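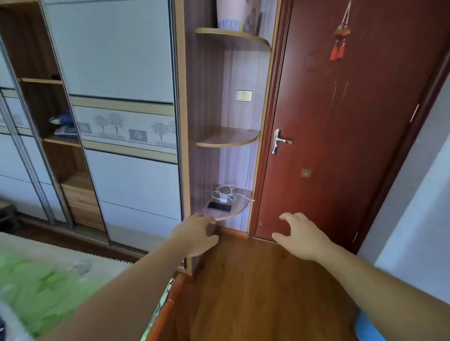 Robot aspirateur Kokance : installer et entretenir le téléphone de commande

Fiche mise à jour le samedi 23 avril 2022
Rubrique : Entretien des appareils
Par Raili Honkanen

Le Kokance n'a ni écran ni télécommande. Cartographie, zones interdites, horaires et journal des erreurs passent par l'application Trarkora, installée sur un téléphone. Un ancien smartphone réservé à cet usage convient très bien, à condition de rester chargé et à portée du réseau. La majorité des pannes décrites par les lecteurs concernent ce poste de commande et son alimentation ; le robot lui-même est rarement en cause.

Matériel

Un smartphone avec une batterie en bon état. Le nôtre affiche 2390 mAh au diagnostic, ce qui suffit.
Un bloc secteur et son câble, de préférence ceux d'origine.
Un chiffon sec, une pique en bois, un lien autoagrippant.
Le mot de passe du réseau domestique, noté sur papier.

Choisir l'emplacement

Le téléphone n'a pas besoin de voir la base de recharge du robot, mais il doit recevoir le même réseau. Relever le signal dans l'application (Réglages, Liaison, Niveau) à chaque endroit envisagé, portes fermées. En dessous de 66 %, chercher ailleurs : la carte se charge par morceaux et les ordres partent en retard.

Une étagère basse ne convient que pour ranger l'ensemble entre deux séances. Les prises au ras de la plinthe sont utilisables, avec deux réserves. Le câble traîne sur le parcours du robot, et la brosse latérale le ramasse au premier passage. Près d'une baie vitrée, le rideau peut en outre recouvrir le bloc. 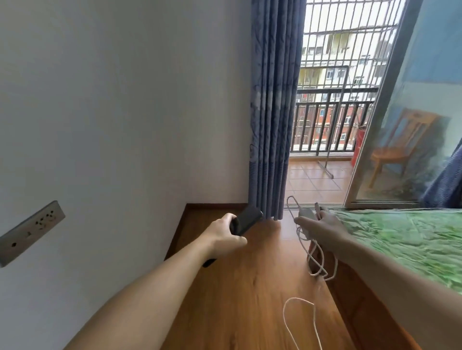

Si la prise basse est la seule disponible, tracer dans l'application une zone interdite devant elle, assez large pour englober toute la longueur de câble posée au sol. Vérifier ensuite sur la carte que la zone ne barre pas l'accès à la base. Un robot qui ne peut plus rejoindre sa base affiche le code 218 et s'arrête là où il se trouve.

Une prise située au-dessus d'un plan de travail ou d'un bureau reste préférable. Le téléphone se pose à plat dessous et le câble ne touche pas le sol.

Contrôler le câble et le bloc

À faire à l'installation, puis une fois par trimestre. Bloc débranché :

1. Poser le téléphone, le bloc et le câble sur une table dégagée.
2. Défaire les boucles une à une, sans tirer sur les extrémités. Un câble qui garde un pli marqué après déroulage est à surveiller.
3. Passer la gaine entre deux doigts d'un bout à l'autre. Les coupures se trouvent presque toujours dans les derniers centimètres avant la fiche.
4. Regarder la fiche de biais sous une bonne lumière. Elle doit être droite, sans dépôt vert ni noir.
5. Examiner le port du téléphone. Retirer les peluches avec la pique en bois, appareil éteint, jamais avec une aiguille. 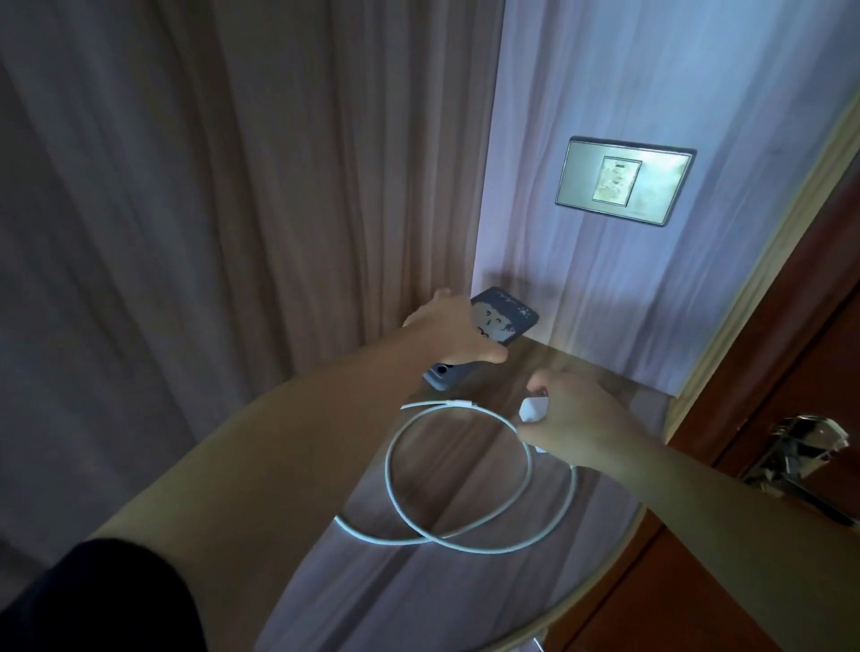

6. Essuyer le bloc au chiffon sec. S'il est fendu, ou si une broche bouge, il part au recyclage.
7. Replier l'excédent en grandes boucles et le tenir avec le lien, sans serrer. Ne pas enrouler le câble autour du bloc.

La coque peut rester en place si la fiche entre à fond. Avec une coque épaisse, faire l'essai avec et sans : si la charge ne démarre que sans la coque, agrandir l'ouverture ou changer de modèle.

Brancher

Saisir le bloc par les côtés et l'enfoncer droit dans la prise. Tenir l'autre main près du départ du câble pour qu'il ne se coince pas contre le mur. Lorsque deux chargeurs partagent la même plaque, les décaler s'ils se touchent, et repérer celui du téléphone de commande par un point de peinture ou une étiquette. Chez nous, l'autre chargeur sert à un appareil qui n'est branché que le soir, et la confusion s'est produite plus d'une fois.

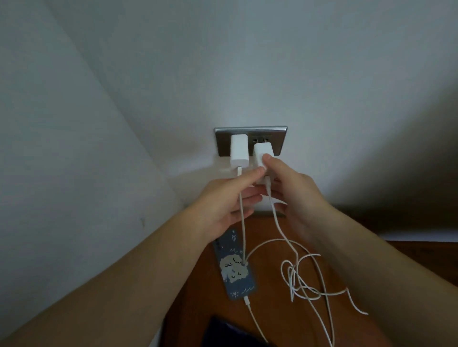
Deux chargeurs sur la même plaque. Le câble de celui de gauche descend jusqu'au téléphone.

Attendre l'apparition du symbole de charge, puis laisser 30 minutes sans toucher au téléphone. Si le pourcentage n'a pas monté, échanger le câble avant de soupçonner le bloc. Échanger un seul élément à la fois.

Réglages du téléphone

Désactiver l'économie d'énergie pour Trarkora, faute de quoi l'application est fermée en arrière-plan et les horaires programmés ne partent plus.
Désactiver les mises à jour automatiques du système. Les faire à la main, robot sur sa base.
Régler l'écran sur la luminosité minimale, verrouillage rapide.
Supprimer les autres réseaux mémorisés.

Remettre le robot en liaison

Poser le Kokance sur sa base, voyant fixe. Dans l'application, choisir Liaison, puis Reprendre. Ne pas choisir Nouveau robot, qui efface la carte. Lancer un nettoyage d'une seule pièce et suivre le tracé à l'écran. Si le point du robot reste figé alors que l'appareil roule, relancer l'application ; si le défaut persiste, redémarrer le routeur.

Pannes courantes

Charge intermittente : port encrassé ou fiche usée.
Bloc très chaud au toucher : débrancher et remplacer.
Téléphone chargé, robot hors ligne : mot de passe du réseau modifié.
Code 218 à répétition : zone interdite trop proche de la base.
Brosse latérale bloquée : câble ou fil pris dans l'axe. Éteindre le robot, déposer la brosse, couper le fil aux ciseaux et le retirer dans le sens de l'enroulement.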